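October
By Ji-hoon Hwang
Print | E-mail

# Mellholm wrist-view set: data card and fault notice

Please read the fault section before you train on this set. One part of the release carries wrong arm positions, and the files look normal when you open them.

## What the set holds

Mellholm is a set of 3,518 simulated episodes of a robot arm working in furnished rooms. Every episode was rendered in Prurkomura, our in-house simulator. There are no real photographs in it. Each episode comes with:

- colour frames from a camera mounted on the arm
- joint angles and gripper state, one row per frame
- the command sent to the arm at each step
- a contact log, listing any touch between the arm and the room
- a plain text task line, such as "open the cabinet door"

The episodes are split into 3,000 for training and 300 for validation. The rest are held back for testing and are in the folder `held_out`.

## The fault

In 82 of the training episodes the recorded wrist angle doesn't match the rendered arm. The error starts at zero and grows through the episode. By the last frames it is large enough that a policy trained on these rows will close the gripper short of the handle, or push the arm into the edge of the door.

The cause was a change to the joint limits. Sedow, the controller we use, clips any command that goes past a limit. The renderer was still using the older, wider limits and drew the arm where the command asked it to go. The log stored the clipped value. Each clipped step added a little more drift, and nothing in the pipeline compared the two.

We missed it because our checks only looked at the log. The clipped values were smooth and inside the limits, so every file passed.

Eusebio Salazar found it while replaying door episodes on the Myung test machine. The replayed arm stopped short of a cabinet that the original frames showed it reaching. He re-ran the same episode with the clipping turned off and the two matched.

## Checking the pose from the frames

The arm model carries a square fiducial marker on its upper face, and the marker is drawn with the arm. Its pose in the frame therefore follows the rendered arm and ignores the log. Where it can be seen, it gives a second reading to set against the recorded angles.
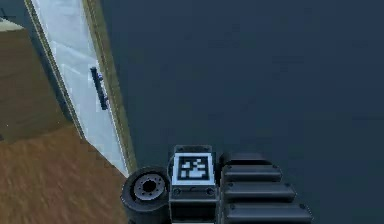
Eusebio Salazar asked for a warning to be added at this point: the marker check is only as good as the camera calibration file, and people who copied theirs from the first upload should fetch it again, as that one had the focal length rounded. He would also like users to stop treating a low average error as a pass. In the bad episodes the first half is nearly clean, and an average hides the second half. Compare the last frames on their own.

We agree with both points. The script `check_pose.py` now reports the error at the start, middle and end of each episode and prints no average. It skips frames in which the marker is hidden or too small to read, and it lists how many it skipped.

## What to do

1. Fetch the list `bad_episodes.txt` and drop every episode named in it.
2. Fetch `camera.yaml` again, even if yours looks the same.
3. Run `check_pose.py` on what is left.
4. If you have already trained a policy on the full set, don't run it on a real arm. Retrain first.

Validation and held-out episodes were recorded before the limits changed. We ran the same check on all of them and found no mismatch.

## Safety note

The contact logs in the listed episodes are wrong as well. Contacts were worked out from the logged angles, so an arm drawn pressing against a door may have an empty log. Don't use these episodes to set force limits or to measure how often a policy hits things.

## Known gaps

- Floors and walls have no friction data.
- Lighting is fixed within an episode.
- Task lines are in English only and some repeat.
- The corrected episodes haven't been rendered yet. When they are, they will keep their old numbers with the suffix `_r`.

## Reporting a problem

Send the episode number, the frame number and the output of `check_pose.py` to the Mellholm list. Please don't attach whole episodes.

Print | E-mail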